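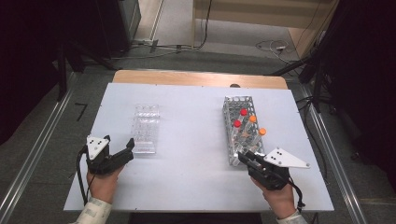
The hinge is easy and the cable is what will make you cry, Ankica Babić told me while I was still looking for a place to put my coat. I had written to her to ask about the hinge. So we began with the cable.

"In the first version it came out at the back, straight into the palm," she said. "After ten minutes you hold the tool in a different way to protect your hand, and then everything you record is a movement of a person who protects his hand. Now it leaves lower and hangs down. It still pulls a little when you reach far."

She builds hand-held grippers, always as a pair, one for the left hand and one for the right. The person closes the jaws with the fingers and does a task at the table, and the recording of this is later used for teaching a robot arm to do the same. She does not own a robot arm. Her part of the project, which is called Kimaro, ends with the recordings, and she seems to be happy with this. "The arm is expensive and it is waiting for somebody to feed it," she said. "I prefer to make the spoon."

The work is done in Jandurside, a shared workshop in a building from 1964, where she pays for a shelf and for the hours at the machines. I visited her there on Thursday, February 6, 2020, and I stayed longer than we agreed. I have built two simple grippers myself, both for a small arm with hobby servos, and I wanted to know how much changes when the motor is replaced by a hand.

"Less than you hope," she said. With a motor, she explained, you can see in the current when something is stuck. A hand does not complain. It simply pushes harder until a part bends, and the person does not even notice. She broke many linkages in this way before she made the arms thicker near the pivots. The whole set of drawings, now in its fourth revision, has the name Skomura. I asked what the word means and she said it means that the folder needed a name.

I asked about the white plates with black dots which sit on both tools. She told me that these are the markers by which the position is followed, and that she had the angle wrong for a long time. "When the plate is flat on top, it looks very good in your hand. Then you turn the wrist to reach into a rack, and the dots turn away from the camera. So you try another angle, and then the plate hits the other plate. Two hands at one small table, they meet more often than you think."

The task she uses for trying out a new version is with test tubes and racks. She has tried also wooden blocks, spoons and a padlock, but tubes are what she comes back to. A tube is smooth and round, it wants to rotate, and a rack does not forgive you if you come down beside the hole. She uses different racks too, a clear acrylic one and ones of perforated metal. The acrylic is the more difficult for the eyes, she said, because you see all the holes through each other.

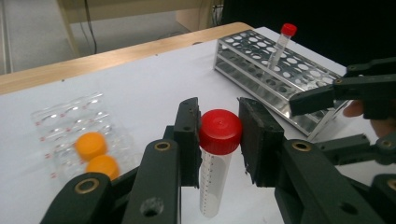
My own question for the whole visit was about the pads. On my servo gripper I glued the same foam on both sides, and everything I picked up came out crooked. Ankica laughed at this, but kindly, and she said that she also began with two equal pads and lost a week. She does it now with two different sides, and when you see the tool closed on one of the big conical tubes with the red screw cap, it is easy to understand. The left jaw is a narrow upright with a dark, rubbery pad at the end, and the right one is a much broader block. "The wide side says where the tube is, and the other side only presses," she said. The lower edge of the broad pad was already a little frayed. I pointed at it, and she said that she knew, and that she cuts them by hand with a knife which should have been thrown away in June.

The bushings were the next subject, and here she became more serious. In the early linkages the bolts ran directly in the plastic, and the holes became oval. "You don't feel it at first. Then one day the jaws close and the tips are not meeting. And you blame the pads, you blame the printer." She changed to bushings in all the pivots. They are a standard part which she orders from Studgate, and she advised me to press them in with a vise and a flat piece of wood between. I have always used a hammer. She did not comment on the hammer.

One finished tool, with everything mounted on it, should stay under 800 grams. This limit is her own. She found it by letting people work until they put the tools down without being asked to, and by weighing what they had been holding. Between the parts of the pair there should be almost no difference, otherwise the lighter hand begins to do all the work.

I wanted to know how many recordings she has from the present version. "194 that I would show to somebody," she said. And the others? The others are on a separate disk. In many of them a tube falls, and she does not want to delete them, as she thinks that a fall can be also useful to learn from. On this point the other people of Kimaro do not agree with her and the discussion is not finished.

Her next change will be the return spring. At the moment the jaws open a bit too willingly, and with a small tube this makes the fingers tired, for they must hold against the spring the whole time. A weaker spring was tried and then the jaws did not open completely. She is thinking about a rubber band with a hook, so that each person can choose the force. I asked if this would not make the recordings different from one person to the other.

"Yes," she said. "Write that down, please, and send it to me also. I will have to answer it."

I sent it to her the same evening, together with a photo of my crooked foam.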